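Aler Hand-Held Gripper, Set-Up Guide
Revised June 30, 2024

## 4. Checking the fingers before first use

Do this section after the camera is mounted and before you pair the unit with the Flitari recorder. You need the 2 mm hex key from the accessory bag, a lint-free cloth and small scissors.

1. Switch the recorder off and unplug the cable from the handle.
2. Clear a space on a table or bench. A plain, light surface makes the fingers easier to see in the preview.
3. Hold the gripper by the handle with the fingers pointing down at the table. Keep the pads a few centimeters above the surface.
4. Let go of the trigger. The fingers should move apart and stay apart without help.
5. Plug the cable back in, switch the recorder on and open **Preview**.
6. Check that both pad blocks show at the bottom of the picture, one on each side, with the table visible between them. 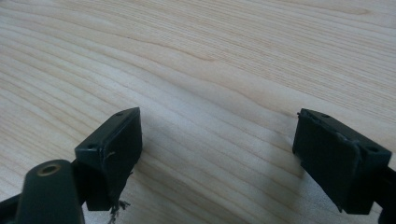
*Figure 4-1. Preview with the fingers open over a wooden tabletop.*

If only one pad block shows, go back to Section 3 and set the camera angle again. Do not bend the fingers to bring them into view.

7. Squeeze the trigger slowly until the pads meet, then release it. Repeat several times. The movement should feel the same all the way through.
8. Look at the top of each pad block and find the two small screw holes. Check the screws with the hex key. Stop as soon as you feel resistance.
9. Look along the lower edge of each pad block for frayed threads. Trim them close with the scissors, keeping the blades away from the pad face.
10. Wipe the inner faces with the dry cloth.

> **Caution:** Keep your fingertips clear of the linkage arms while the trigger is moving. The arms can pinch.

> **Caution:** Do not use oil or spray lubricant on the linkage. It can get onto the pads and make them slip.

**Note:** Small scratches on the outside of a pad block do not affect the grip. Replace the block if it is cracked or if it moves when the screws are tight.

### Replacement parts

| Part | Order no. |
|---|---|
| Pad block, left | 1755 |
| Pad block, right | 2905 |
| Screw set | 1111 |

The left and right blocks are not interchangeable. Order from Pappas or from the Ciria service desk, attention Ketsara Nakpan, and include the serial number from the handle.

### Service interval

Repeat steps 7 through 10 after every 400 recordings, or sooner if the trigger feels stiff. Write the date on the card inside the case lid.

Continue with Section 5, Pairing the recorder.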